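Handheld gripper demos vs teleop for cluttered tables - our numbers, and a question
Forum > Manipulation > Learning from demonstration

plaidtable
August 28, 2022
Hello all, long-time reader, not much of a poster. I promised Lihua Cai I would write this up properly before the group moves on to the next thing, so please forgive the length!

We have been comparing two ways of teaching an arm to pick one named item out of a mess. The first is ordinary teleoperation on the Ortner arm, with somebody at the leader handles. The second is people simply holding grippers in their hands and doing the job, with a wide-angle camera on each gripper, and the arm only coming in afterwards to run the policy. Same objects in both, tipped out on the cloth and muddled up again between goes.

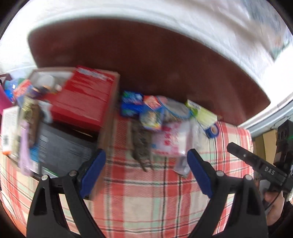
We recorded 1000 handheld demonstrations and kept 744 after filtering. Nearly all the rejects were tracking failures, where the camera pose jumped when someone swung round too quickly. Teleop gave us far fewer demonstrations for the same hours of work, though hardly any had to be thrown away. On the test set of 21 objects, 20 tries each, the handheld policy came out ahead on boxes and packets and behind on anything with an awkward outline. I would dearly love to know whether others see that same split.

Grumurik
Lovely write-up, thank you. Which objects count as awkward? And are you matching on hours or on number of demonstrations? Those are very different claims, and I've been caught out by it myself.

plaidtable
Hours. We did try cutting the handheld set down to the same number as the teleop one, and most of the advantage on boxes went away, so I think a good deal of it is plain quantity.

Awkward means hair clips, the little strainer, rolls of tape held by the rim. The clips are the ones I keep coming back to. A person closes on the middle of the clip lengthways, feels it give a little, and squeezes a touch harder without ever thinking about it. None of that squeeze is in our data, only the finger opening. Anqi Xue relabelled all the clip demonstrations with the point of contact, bless her, and it helped a bit.

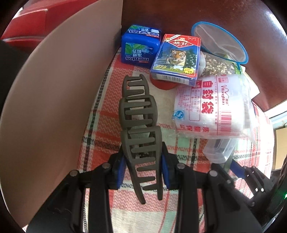

The policy seems quite happy to find the thing and line up with it, and then it closes to the average width it has learned and stops there. With a carton, fine. With something toothed or springy, it slides off one side as soon as the arm lifts. We're wondering about a cheap force reading in the finger mount, but I'm wary of adding wires to a tool that people like using precisely for being so simple.

tern_and_plover
I'm going to disagree, in a friendly way. I don't believe this is about force at all. Your teleop operators can't feel the squeeze either, unless the Ortner handles have feedback you haven't mentioned, and yet teleop did better on the clips. So the missing touch can't be the whole story, can it?

My bet is the gap between hand and arm. A person's wrist gives, a robot's wrist doesn't, and the same finger width means something else once it's bolted to a stiff arm. Teleop demonstrations have the stiff arm baked in.

plaidtable
Oh, that is a very fair point and I'm a little cross I didn't see it. No, no feedback on the handles. The operators go by eye and over-close on everything - Dong-geon Ahn is forever telling them off for crushing the biscuits - which might well be what saves them on the clips!

Grumurik
Then there's your cheap test. Take the handheld policy as it is, subtract a few millimetres from every closing command, and run the clips again. If it catches up with teleop you can leave the force sensor in the drawer.

yao_p
We did something close to that at Claleris last December, with softer pads. It fixed the springy things and made thin packets worse, they buckled and popped out. You may need the offset to depend on the object, and then you are nearly back to wanting a force reading. Sorry! I'd still run it.

tern_and_plover
Worse by how much? A handful of lost packets seems a decent trade to me.

yao_p
Enough that we took it out again, but our packets were very full of air. I'll look for the table and post it if Yaowalak Panyasiri still has the old drive.

plaidtable
Thank you all, this is more help than I'd hoped for. I'll run the offset on the clips and the strainer first, then the packets, with the same starting layouts so it is comparable. Shuzhen Jiang has the arm booked until the Zendavach trials are over, so do bear with me.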